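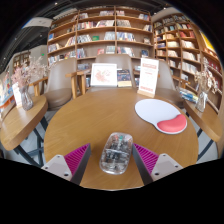 Gwawr Gethin
My question is about the split. You say 800 demos with the hand-held gripper, 100 held back for testing. Were the held-back ones from the same rooms as the rest? If they were, I don't think the result says much about new places.

mkroeger
Same question from me. Our group at Stovum had a nice number last September and it fell apart once we split by room.

sortner (thread starter)
Split by room. None of the test rooms show up in training. I should have put that in the first post. The task is mouse to mouse pad: close on the mouse, lift, set it down on the white part of the pad and stay off the wrist rest. Policy sees the wrist view only.

dpenry_77
Does the clear mouse give you trouble? I'd expect the shell to disappear against a light wood table.

sortner
Less than I thought. You can still see the circuit board inside. Where it goes wrong is the approach angle. If the mouse is turned sideways to the fingers it tends to push it before closing.

Bleddyn N.
I'm going to disagree with the whole setup a little. A mouse is an easy shape. It's low, it fits between the pads, and a small error on the way in gets fixed when the fingers close. I would not call that generalization until you try something that tips over.

Gwawr Gethin
That's a different claim though. He said new rooms, not new objects.

Bleddyn N.
The title says "generalizes." People will read it the way I did.

sortner
Fair. Edited the title to say "new rooms."

mkroeger
How many did you drop? We ran the Prosser filter on ours and it threw out anything where tracking jumped.

sortner
361 dropped before I got to the 800. Mostly tracking loss when the camera came down close to a plain tabletop. Shelves full of books in the background help a lot — the tracker has plenty to hold on to. White walls are the worst.

dpenry_77
So your kept set leans toward busy rooms. Did you check that?

sortner
No. I can sort the test rooms by how much is in the background and report the two halves separately. Give me a few days.

Bleddyn N.
I'd read that. Please post the failures too, including the pushes.

sortner
Will do. Same thread.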